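Zosside Tennis Club
Minutes of the general meeting, Oct 21, 2025
Held in the clubroom, 7 p.m. Quorum met. The chair opened the meeting and asked that phones be switched off, with partial success.

1. Minutes of the previous meeting
Approved with one correction. The earlier minutes said the court 3 net post had been "repaired." Members who play on court 3 asked for this to read "looked at." Agreed.

2. Winter tournament at Stullton
The captain reported that Stullton has again invited us to its indoor tournament in December. The format has changed. Singles matches will be best of three sets with a match tiebreak in place of the third, and doubles will be played in one pool with no seeding.

Several members doubted that an unseeded doubles draw would stay unseeded once the Stullton pairs saw who they were playing. The captain said she had been given an assurance. Asked whether the assurance was in writing, she said it was not. The secretary will ask for it in writing before any entry fee is paid.

Entry for the full squad comes to $1,610. The finance officer pointed out that this covers court time and balls and nothing else, and that last year's figure was also described as all-in until the bill for the lights arrived. Motion to enter, subject to the written draw rules and a written list of extras. Carried, two against.

3. Lodging for the away weekend
The host club has put forward a guesthouse a short drive from the courts and sent its leaflet. Players would share doubles or pay a supplement for a single. 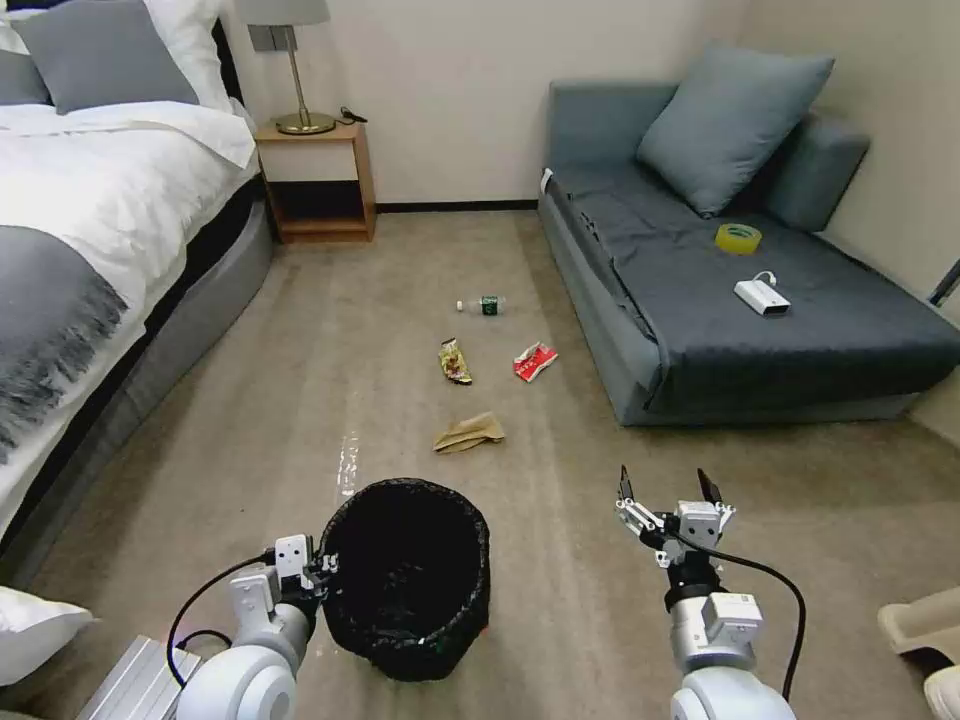
Guest bedroom, Stullton

Members had no quarrel with the room. The questions were all about terms. The rate is held only if we book seven rooms, and we do not yet have a squad list long enough to fill them. Cancelation is free up to a date the leaflet does not give. Breakfast starts at eight, and first matches are called for 8:30 across town.

A member proposed driving up each morning instead. The captain said she had tried that two seasons ago and had lost a singles match by default while sitting in traffic. No vote taken. The secretary will get the cancelation date and ask about an earlier breakfast.

4. Coaching proposal from Coren
Coren has offered a ten-week serve clinic using its tracking system, with a free trial session for juniors. The brochure states that players "gain up to 100 percent more confidence on second serve." The meeting wished to know how this had been measured. The coaching lead did not know and had not asked.

She felt the trial was worth taking because it costs us one court for one evening. Others noted that the previous free trial ended with the club on a subscription that took most of a season to get out of. Agreed that the trial may go ahead if nothing is signed, no card details are handed over and parents are told it is a sales visit as well as a lesson.

5. Court surface
Lu, the contractor that resurfaced courts 1 and 2, has inspected the dead spot behind the baseline on court 2 and reports that bounce is "within tolerance." The chair had asked which tolerance. The reply gave the same phrase again — with a copy of the invoice attached.

Two of the league players said they now aim for the spot on purpose, and it wins them points. The meeting accepted this as evidence of a fault. The balance will be held back until Lu comes out with a member present and tests the bounce on both courts. Carried, none against.

6. Ladder
Complaints continue about challenges being declined for rain on dry evenings. Rule stays as written. The ladder secretary will start noting the reason given and the time of the message.

7. Other business
The lost property box is full of single socks and will be emptied. The ball machine is still jamming on the old balls; please stop putting the old balls in it.

Actions
Secretary: draw rules, list of extras, cancelation date, breakfast time.
Coaching lead: conditions for the Coren trial, in writing.
Chair: site visit with Lu.
Captain: squad list, with names of people who have agreed to be on it.

Meeting closed at 8:50 p.m.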